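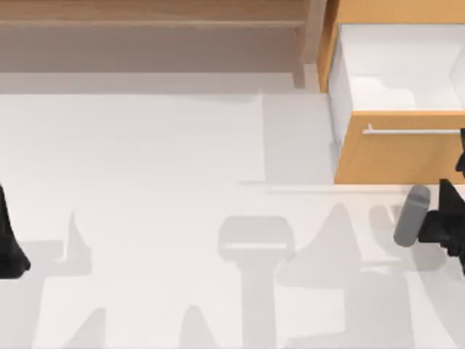
Wrist view goes useless near furniture and my drawer policy falls apart

Posted by Feven Admasu, Sep 15, 2021

Hi all, long time reader, first time asking. I have a two-arm setup in simulation and I'm training a policy from teleop demos to work with a cabinet drawer. I recorded the demos with Yilma (our in-house teleop tool, basically a wrapper that logs joint states and all the camera streams together). The policy takes an overhead view plus the wrist views and puts out joint targets in chunks of 24 steps.

Free space is fine. The arm comes over smoothly and I was feeling pretty good about myself. Then it gets close to the furniture and starts dithering - little back and forth motions, gripper wandering off to one side, and sometimes it just parks. I have 2,000 episodes in the set, so I don't think I'm short on data, but maybe I am?

I replayed a bunch of the bad rollouts and what bugs me is how little the close-up view has to go on. I'm pasting one so you can see what I mean.

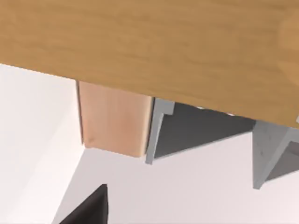
Close-up view, under the board. One finger tip at the bottom and a whole lot of white.

Things I've tried so far: a bigger image encoder, color jitter, and dropping the wrist views completely. Dropping them made the dithering go away, but then it misses the handle. Lower learning rate did nothing at all. I'm tempted to throw in depth and hope for the best. Has anybody been through this?

Fasil Tefera

Oh boy, yes, I lost most of a spring to this. Before you touch depth, look at your timestamps! My guess is the images and joint states are off from each other by a few steps. Far away you'd never notice, because a small lag in free space costs you nothing. Up close the picture changes fast with every little wrist move, and a stale image pairs up with the wrong action.

Easy check: take one episode, find the step where the finger first starts moving in the joint log, then find the first image where it moves. Do that for each camera separately. Mine were off by 3 on the wrist streams and dead on for the overhead, so if I'd only checked the overhead I would have sworn everything was lined up. I fixed it in the loader and didn't have to record anything again.

The other thing I'd look at is the chunk length. You're committing to 24 steps and near contact that's a long time to go without looking. Try running only the first 13 or so of each chunk and then asking the policy again. No retraining needed, it's just a change in the rollout loop. If the dithering gets worse when you do that, it probably means your policy is flipping between two ways of doing the reach (did more than one person record the demos? people approach handles very differently), and then you want to blend the overlapping chunks so it doesn't jump from one plan to the other.

Also plot the predicted joint targets against the ones from a demo, starting from the same state. I put that off forever and it would have saved me weeks.

Berhanu Weldu

just use a motion planner for the approach and let the policy do the last bit. worked for us at Fosbridge

Pilar Valdebenito

I'm with Fasil on checking sync first, but I wanted to add something about that view. Big pale surface, soft shading, wood along the top... an encoder can have a hard time telling two nearby poses apart from that. So make sure you're feeding the joint positions in along with the images. And if you already are, check that they're normalized! I once had the gripper value on a totally different scale from the arm joints and the network more or less ignored it.

For the wrist views, I'd try dropping them at random during training instead of taking them out for good. Start with a small chance per sample and see how it goes. The policy learns to lean on the overhead when the close-up isn't telling it much, and it still has the close-up for lining up with the handle.

I'd skip depth for now. It's one more stream to keep in sync, and you don't know yet that the ones you have are.

Feven Admasu

Thank you both, and Berhanu too! Two of us recorded demos, me and Zinash Asfaw, and we do reach pretty differently now that I think about it. I'm going to do the timestamp check on every stream tonight and then try the shorter chunks. Will post the plots when I have them.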